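BS204 Domestic Building Services
Unit 6: Airtightness and ventilation in existing houses
Handout revised Aug 28, 2018. Replaces the version in the printed course pack.

6.1 Scope

This unit deals with uncontrolled air leakage in houses built before current insulation standards, and with the ventilation that has to be provided once the leakage is reduced. Heat loss through the fabric (walls, roof, floor, glazing) was covered in Unit 4 and is not repeated. You will need the U-value tables from that unit for the worked problem in section 6.5.

Read sections 6.2 to 6.4 before the first September session. Radymyr Savchuk takes the tutorial groups and Gavin Imrie takes the site visit.

6.2 Infiltration and ventilation

The two words are often mixed up in trade literature. In this course they are kept apart.

Infiltration is air that enters through gaps nobody meant to leave. It depends on wind and on the temperature difference between inside and outside, so it is highest on cold, windy days, when the cost of warming the incoming air is also highest.

Ventilation is air that enters and leaves by a planned route: a trickle vent, a window opened by hand, an extract fan, or a ducted system with or without heat recovery.

A leaky house can still be badly ventilated. Air may pour in under the front door and leave through the loft hatch while a back bedroom with a closed door gets almost none. Condensation on the outside wall of such a bedroom is common, and the owner will often report the house as both draughty and damp.

6.3 Where the air gets in

Typical leakage points in a two-storey masonry house with a suspended timber floor:

- gaps between floorboards, and between the floor edge and the skirting
- holes cut for pipes under the bath, behind the kitchen units and at the boiler
- the loft hatch, when it has no seal or no catch
- joist ends built into the inner leaf
- plasterboard fixed on dabs, where the space behind the board joins up with the loft or the floor void
- window and door frames, at the joint with the wall as well as at the opening part
- unused chimneys

The dab-fixed plasterboard is the one most often missed in student surveys. Sealing around a socket does little if the space behind it is open at the top. The proper repair is a continuous ribbon of adhesive at the edges of each board, but this is rarely possible without taking the boards down, and sealing at the skirting and in the loft is the usual second choice.

6.4 Measuring leakage

The standard method is the fan pressurisation test. A fan is fitted into an outside doorway, all planned openings are closed or taped, and the flow needed to hold a steady pressure difference is recorded. The reference pressure is 50 Pa. Readings are taken at several pressures and a line is fitted through them.

Two results are in use:

Air permeability: the flow at 50 Pa divided by the area of the envelope, in cubic metres per hour per square metre.

Air change rate: the flow at 50 Pa divided by the internal volume, per hour.

They are not the same number and should never be compared with each other. For a small compact house they may come out close together, which has misled more than one report writer. Always state which one is meant.

The result at 50 Pa is not the leakage in ordinary weather. Dividing the air change rate by 20 gives a rough yearly average. The rule takes no account of shelter, height or the position of the gaps, and should be used for first estimates only.

6.5 Worked problem: the Warrier house

The Warrier house is a semi-detached dwelling with an envelope area of 200 square metres and an internal volume of 242 cubic metres. The flow measured at 50 Pa was 2,420 cubic metres per hour.

Air permeability = 2,420 / 200 = 12.1 cubic metres per hour per square metre
Air change rate at 50 Pa = 2,420 / 242 = 10 per hour
Estimated average infiltration = 10 / 20 = 0.5 air changes per hour

Heat loss by infiltration, taking 0.33 Wh per cubic metre per kelvin for air:

0.33 x 0.5 x 242 = 39.9 W/K

With 20 degrees inside and 0 degrees outside, this is 799 W. Compare it with the fabric loss you found in Unit 4 and give it as a share of the total.

Part (b). The owner seals the floor and the loft hatch, and the air change rate at 50 Pa falls to 6 per hour. Find the new infiltration heat loss. State whether you would advise extra ventilation, and in which rooms.

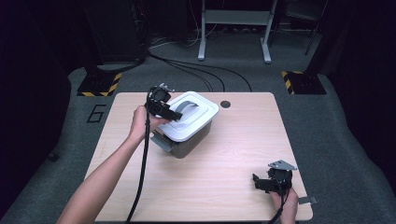

6.6 Ventilation after sealing

Sealing work and ventilation work should be priced together. If the budget covers only one, check the wet rooms first. A bathroom with no working fan should not be made tighter.

Intermittent extract fans are the cheapest choice and suit houses that are still fairly leaky. Check the flow at the grille with a hood - the figure printed on the box is for a fan with little or no duct attached. Long runs of flexible duct can take away much of the rated flow, and a sagging section will also hold water. Where the run is more than a short one, use rigid duct of 100 mm or larger, to suit the fan, and lay it to fall towards the outside.

Continuous extract runs at a low rate all the time and is boosted when needed. It needs an air path under each internal door. Carpet fitted after the doors were trimmed will often close this gap.

Heat recovery is worth considering only when the envelope is reasonably tight. In a leaky house a large share of the air bypasses the unit, and the fans use power for little return.

6.7 Coursework

Survey one house of your choice and submit a leakage sketch, an estimate of the infiltration heat loss and a priced list of repairs in order of priority. The Plukell and Bridorine case files may be used for layout. Do not copy their costs, which are out of date. The Irkura file has no pressure test and should be left alone until Unit 7.

Units must be shown at every step - marks are lost for bare numbers.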